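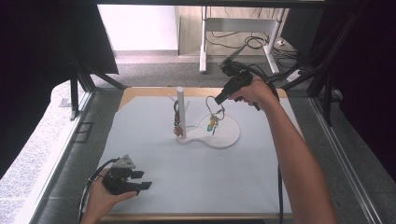 White stand with the cord and the thin wire loop, on the pale mat in the wooden tray.

Palmont Craft and Display Group
Minutes of the June meeting, held on Thursday in the ground floor room, Cerkley House

Present: nine members. Apologies were received from two.

1. Minutes of the last meeting
Agreed as a correct record, with one change. Under item 4 the word "shelf" should read "stand".

2. Matters arising
The carpet in the far half of the room has been cleaned by the building. The bill for this is not ours. The cupboard key has been copied and the second copy is kept at the front desk at Cerkley House. Members taking it must sign the sheet.

The cables under the white desk were raised again. They belong to the building and we are not to unplug or move them. The secretary will write to the office and ask for them to be tied up before the autumn.

3. Jewellery stands
The group looked at the white stand with the single post. It was agreed that it suits pendants on a cord, as the cord hangs well from the post, which has a short rod near the top. The base is wide enough for a small piece to be laid on it, and the loop with the yellow and turquoise pieces showed up well against the white.

Two members felt that white is hard to keep clean and would prefer grey. Others said that dark cords and brown or tan pieces are easier to see on white, and most of what we sell is of that sort. It was put to the meeting and white was preferred.

It was asked whether the base would tip with a heavier necklace. The heaviest ones in stock are to be tried before the order goes in.

Agreed: to order 30 stands of the same pattern from D'Amico. The price quoted is £163 for the lot, including delivery. The order is to be placed after the weight has been tried and not before.

4. Trays and mats
The light wooden tray with the pale mat was thought a good working surface for setting out stands. Small pieces are easy to find on the mat if dropped and do not roll on to the carpet. It was agreed to use trays for all setting out from now on, including at sales.

The mats are to be wiped with a damp cloth and left flat. They must not be rolled, as the last set would not lie down again. Glue is not to be used on them. A member offered an old oilcloth for gluing and this was accepted with thanks.

5. Handling of small pieces
There was a long discussion about thin wire loops. Several have come back from sales bent out of shape. It was agreed that:
Loops should be lifted by the wire and not by the cluster.
Loops should be laid on the base of a stand and not hung from the post, where the weight pulls them into an oval.
Cords should be hung first and loops laid down afterwards.
Bent loops go in the tin marked for repair and should not be straightened at the table.

A short note of these points will be put inside the cupboard door.

6. Trotusau fair
We have been given table 31, which is near the side entrance. The table is longer than last year's and there was a question of whether to fill it or leave some space at one end for wrapping. It was agreed to leave the space. Tissue and bags are in stock. Price tickets need writing and a list will go round for help with this.

Setting up starts at 8.30 am. Cars may unload at the side but must be moved by 9.15. Stands will travel in the flat boxes, with everything taken off them. Last year some cords were left on and took most of the morning to untangle.

The question of a dark cloth for the table was raised. The blue one has faded along the fold. It was agreed to use it once more with the fold to the back, and to look at prices for a new one in the autumn.

7. Money
The balance was reported and accepted. Subscriptions are still owing from a few members, who will be reminded. The room charge stays the same until the end of the year.

8. Any other business
The curtains at Cerkley House were mentioned. Some members find the room dim for close work when they are drawn. Whoever opens up is asked to pull them right back, and to close them again on leaving.

It was asked whether the group could have the wooden cabinet when the building has finished with it. The secretary will include this in the letter about the cables.

9. Next meeting
Same room, 7 pm. Members are asked to bring any pieces meant for the fair, already labelled, in a box with a lid.

The meeting closed at 8.50 pm.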